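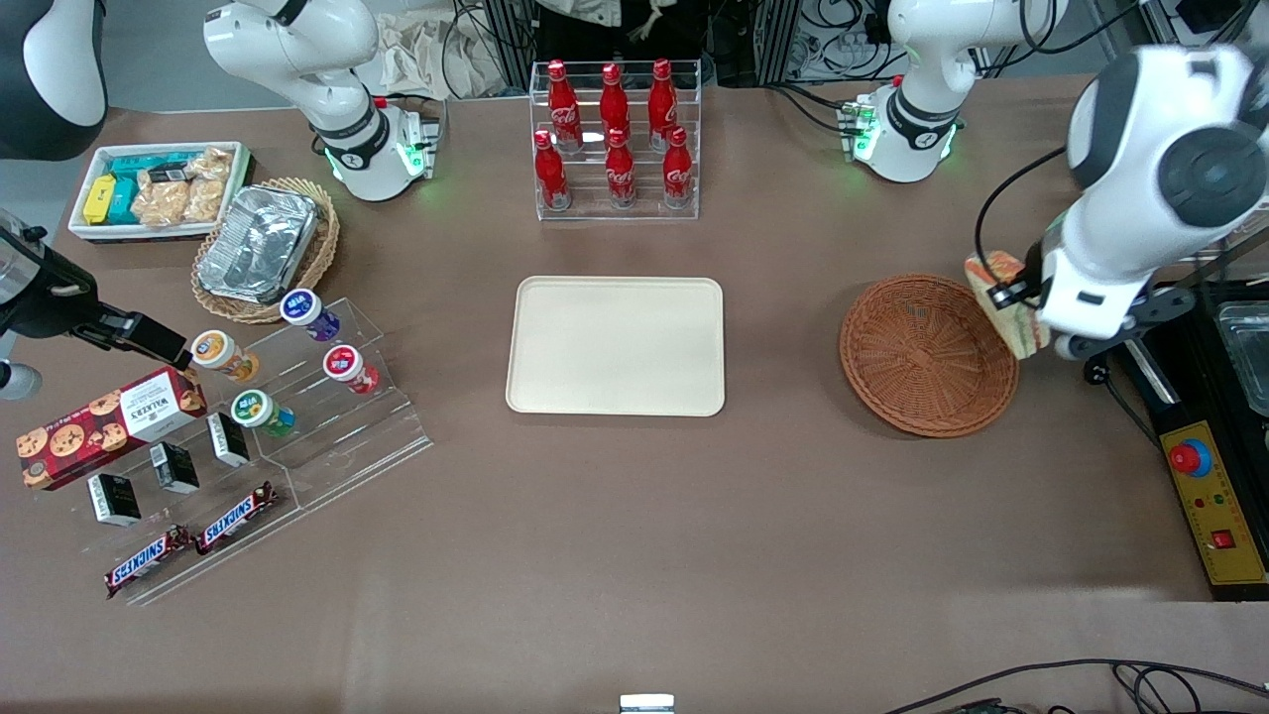 Sandwich over the wicker basket, drinks and snacks on the left.

Stosumine – the ending (spoilers)

tanner_relgate
Watched Stosumine last night at the Relgate. 162 minutes and I still don't know if the mother dies in the boat shed or if the whole last act is hers after death. The colour drains out after the ferry, which made me think she's already gone by then. Any other views?

nurker7
She's alive. The neighbour speaks to her at the gate and hands her the mail. Dead people don't get mail.

osprey_lane
The neighbour doesn't look at her though. He looks at the letterbox, number 3733, same as the hospital file. I think she dies on the ferry.

nurker7
I took the number as a prop department thing. You can find a pattern in anything if you watch it 3 times.

osprey_lane
Twice. And the file is in close-up for a good while, so someone wanted it read.

ursina.steiner
I don't think the film has decided. The script was cut down after the July festival screening and a whole scene with the sister went. I saw the longer version and it's a lot clearer there – the sister organises the funeral, but you never hear whose it is.

tanner_relgate
Didn't know there was a longer version. Is it on disc?

ursina.steiner
Not that I've seen. The Relgate had it for one night.

nurker7
A funeral with no name still isn't proof. Could be the father's. 7 out of 10 from me, the middle hour drags.

osprey_lane
The middle hour was my favourite part. The kitchen scene with the radio especially.

tanner_relgate
Going again next week, will watch the neighbour's eyes at the gate and post back.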